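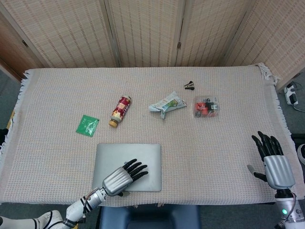 The residence at Gastard has one shared worktable, and its condition has been the subject of more correspondence this spring than any other item of furniture in the building. It is used for meals, for letters and for the sorting of mail, and it is seldom cleared between one purpose and the next. A closed laptop, a green packet, a bottle lying on its side and a crumpled piece of paper packaging are a fair account of what collects on it. The cloth is a light beige weave with fringed edges, and the fringe requires more attention than the rest of the room combined.

Posted by Heather Tipoki, Jun 13, 2025
Print | E-mail
19 shares

I adopted a written procedure for the table in February, after reading the household notes issued by Semham. Packaging is to be removed first. Bottles are to be stood upright and returned to the shelf. Electronic equipment may remain, provided that it is closed.

The cloth is to be shaken out of doors and laid again with the fringe hanging over the left and right sides. It should not be trimmed. A tuft at one of the far corners persists in standing up, and I have tried both steam and a heavy dictionary without lasting benefit. Readers who have had success with woven fringe are invited to write in.

The folding divider behind the table is to be retained. Its tan woven panels hold dust along the darker strips, and a soft dry brush is recommended. The hinges should be checked whenever the divider is moved — the panels are easily strained if one person attempts to carry it alone.

A second cloth has been ordered from Tamihana in the same width. The two will be used in rotation, and a note on how each has worn will be published when the first is due for mending.

2 comments
Search this blog
Enter search terms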